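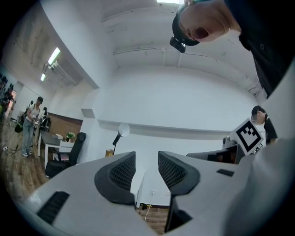 Mendmont Objects Workshop, Room Notes

May 31, 2025

White room again, and I've finally got to the bit I kept putting off in April, which is the big table and everything that lives on, under or near it. Sum-yee Lo has the stock list open at 2,829 and would very much like it to stop growing. So would I!

Floor first. The pale cable is still running across the boards and I still want it along the wall. The socket is low down on the back wall, so it's an easy enough run if we have clips — the tin in the Nedo cupboard had nails in it, no clips. Put clips on the next Kazlauskienė order, the narrow ones, and not the sticky kind, which took the paint off in the corridor (my fault, I pulled).

The long white ledge: I'm leaving it as it is. Sum-yee would like it for small things waiting to be labelled and I can see the sense, but if we give that lot a ledge they'll stay on it until Christmas. Use the trays, please, me included.

Now the dark grey stand. I've had it down as a lamp base, Sum-yee says funnel, and the old list just says "cone, tall". It has the wide flared foot and then the narrow neck going up to a rounded top, and I've looked through the Dollmont catalogue twice without finding anything close. For now it goes in as "stand, flared, dark grey" and whoever knows better can cross that out. Best held by the neck, both sides at once, and set down foot first. Wants a deeper box than the ones we've got, the neck is what makes it awkward.

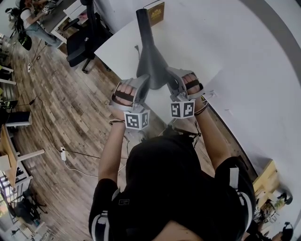 The grey stand on the white table, brown book behind.

The brown book is the one with the gold lettering. It's been near the far edge of the table and I'd like it further in, or better still back in the book crate when we're done with it. I haven't written the title on the list yet, must do that. The little black plug on the table top also needs a home. Does it belong to anything? I've asked twice.

Under the near edge it's a proper nest of dark cables. Sum-yee reckons 34 minutes to sort and tie the lot, I said an hour and a biscuit. Plan is to unplug, lay them out lengthways on the floor, tie in pairs and label both ends. Paper tags, pencil, because the pen ones rubbed off last time.

Still to do: clips, deeper box, book title, plug. Table top wipe with the mild stuff only, and go gently along the dark edge band. Key is back on the hook by the kettle.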